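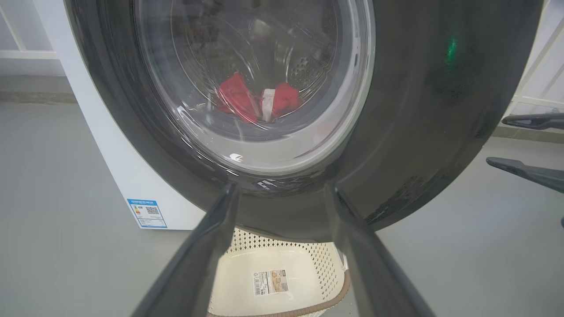 Unit 6: Comparing wrist cameras and finger sets on the washer door

Reading before class: the Skornholm mounting guide, sections 2 and 3. Bring your notebook from Unit 5.

6.1 What we are comparing

Two finger sets (Flurer short, Flurer long) and two camera positions (low mount, high mount). That makes four setups. Each group runs all four on the same door and fills in one sheet per setup. Do not change the controller settings between setups. If you think they need changing, write it down and ask Irina Gavrilă.

6.2 What the wrist view has to show

Both fingers, at least from the last joint to the tip. The lower rim of the door, where the fingers go in. Enough of the porthole to tell whether there is clothing in the drum. A red garment against the steel drum is easy to pick out even through the curved glass. Gray and white items are much harder, and part of your score comes from those.

Thick door glass bends what is behind it, so do not use the outline of the clothing to judge distance. Use the rim.

6.3 Glare

A dark glossy ring picks up the ceiling lights. Bright spots on the glass and small indicator lights can both confuse the edge finder. Record a false edge as "G" on the sheet. Last term the high mount gave more G marks than the low mount, but the low mount lost sight of the rim sooner on approach.

6.4 Procedure

1. Home both arms. Keep the second arm clear of the door's swing.
2. Set the exposure to fixed. Start at 800 and lower it if the porthole washes out.
3. Bring the open fingers up below the rim and stop 50 mm short. Save a still.
4. Close the gap at the slow speed. Grip and pull.
5. Stop when the door reaches 90 degrees. Write down the time and any slip.
6. Push the door shut and repeat until you have ten pulls.

Leave the basket where it is between pulls. Moving it changes the background of the camera view and your stills will not match.

6.5 Fingertip wear

The long set has done over 3,000 pulls and the pads are smoother than new ones. Note this in your write-up. Otis Achterberg has a fresh pair of pads for groups that want to repeat the test.

6.6 To hand in

Four sheets, four stills (one per setup, taken at step 3), and one page saying which setup you would use and why. Upload to Voteris by Sunday. Questions about the sheets go to Bayu Lumbantobing.

Next unit: handing a garment from one arm to the other.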